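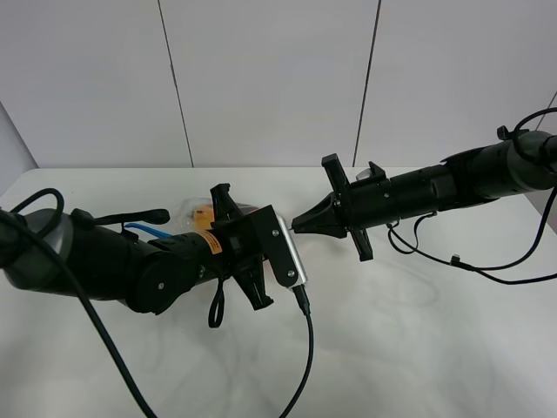
Fruit in a lunch bag ought to be the easiest packing job going, and for years I made a complete mess of it. I'd chuck everything into whatever bag came out of the drawer, squash it shut with one hand while looking for my keys with the other, and then open it on the train to Modonby to find something brown at the bottom. These days I do it on a clear white table with the bag lying down, and it's a different job altogether. A see-through bag on a pale surface shows you any bit of yellow or orange straight away, so you know what's gone in and where it's ended up. I've had enough emails asking how I do it that I'm putting the whole method on one page, including the fiddly business with the zip.

Updated 25 Sep 2022 with a longer bit on washing the bags.

What you need

A clear zip bag, the biggest your lunch will put up with. Mine came in a box of 140 from the discount shop in Hullside and I'm still working my way through them (I wash them, see further down). Some fruit, whole and dry. A tea towel. A flat surface, wiped and properly dry, with enough elbow room that you're not balancing the bag on top of the post.

You don't need one of those little vacuum pumps. I bought one, used it twice and gave it to the school fair!

Choosing what goes in

I like one round thing, one soft thing and one long thing. The round thing is usually a satsuma or a small orange, which will survive almost anything you do to it. The soft thing changes with the season: a plum or an apricot in summer, and by December I've given up and it's another satsuma. The long thing is whatever savoury or chewy item needs using up, so a cereal bar, a bit of cucumber, a cold sausage if I'm feeling fancy.

Don't put cut fruit in with whole fruit. Cut apple leaks all over everything and the satsuma ends up sticky on the outside, and then so do you. If you want slices, give them their own small bag or a pot with a lid.

Anything over 200 grams gets carried separately in our house. One huge pear will flatten its neighbours before you've reached the end of the road.

Packing it, step by step

1. Dry the fruit. I mean really dry it, right into the dimple at the stalk end. Water in a sealed bag has nowhere to go and you'll have a little greenhouse by eleven o'clock.

2. Open the bag all the way across. New ones can be stuck together, so rub the top edge between your finger and thumb until the two sides slide apart, and then put your whole hand in and spread your fingers to get the corners out.

3. Lay it down on the table. I used to pack mine standing up like a sandwich bag and everything dropped into one corner in a heap. Lying down, the fruit can sit side by side. 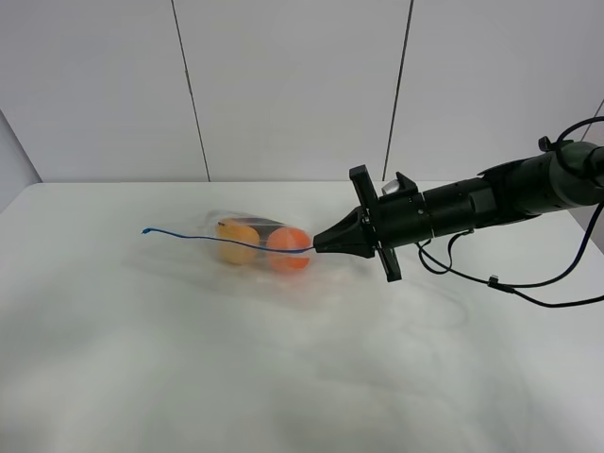

The bag lying flat on the table.

4. Slide the heavy thing in first, right down to the closed end, then the softer one next to it. Leave a bit of a gap between them if there's room. I hold the upper layer of plastic up with my left hand and post things in with my right, a bit like loading a very small oven.

5. The long item goes in last, tucked along behind the round ones. If it goes in front it gets tangled up with the zip, and if it goes on top it bruises the plum. Wrappers stay on.

6. Smooth the plastic down with the side of your hand, starting at the closed end and working towards the opening. Gently! You're only pushing out the spare air, and a little left in there makes a nice cushion anyway.

Now the zip

I'm very fond of the bags with a coloured zip, because you can see what the strips are up to. Plain clear ones are cheaper but I can never tell whether I've shut them, and I once carried an open bag of cherries the whole length of Skallville high street.

Start at one end. Pinch the two strips together between finger and thumb until you feel them grip, then run your pinch along to the other end without letting go. If the strip starts wandering off in a wave, stop and pull it straight before carrying on, otherwise you get a pucker with a gap in it. A finger's width from the end, pause and press out the last bit of air, then finish off.

Go back along it once more the other way. It takes no time and it's caught me out more often than I'd like to admit.

If one strip keeps popping out of the other, have a look for crumbs or juice in the groove. A dry corner of tea towel run along the inside usually sorts it. If it still won't hold, or the strip has started coming away from the plastic, that bag's had its day for fruit. I keep those for screws and buttons.

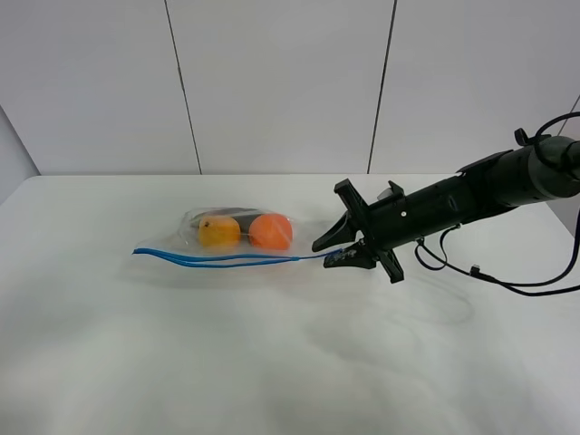 One reader got in touch to say they do the whole thing with the opening facing their writing hand, and that swapping sides made the zip far easier: "I'd been reaching across the fruit every morning and dragging my sleeve in it. Turned the bag round and it shut first go." They also leave bananas out completely, on the grounds that everything else in there ends up tasting of banana.

I'm with them on the bananas, and I've since tried turning the bag round too. I'm right-handed, so for me that means the closed end points left. Try it both ways and see which feels less awkward.

Washing and drying the bags

Warm water, a drop of washing-up liquid, and turn the bag inside out so you can get at the corners. Not hot, as the plastic goes cloudy and the zip seems to lose its bite. I rinse under the tap, shake it hard over the sink and then stand it upside down over a wooden spoon in a jug. Conneely's, the hardware shop near us, sells a proper drying rack with prongs, which looked lovely and took up half the worktop.

Leave them overnight. A bag that feels dry on the outside is often still damp along the zip, so open it and run a finger down the groove before you put it away. I get 4 goes out of most of them and more if they've only held satsumas. Anything that's had meat or fish in goes straight in the bin.

Storing them flat in an old envelope keeps the zips from kinking. Mine lives between the foil and the baking paper, with the button ones in the drawer underneath.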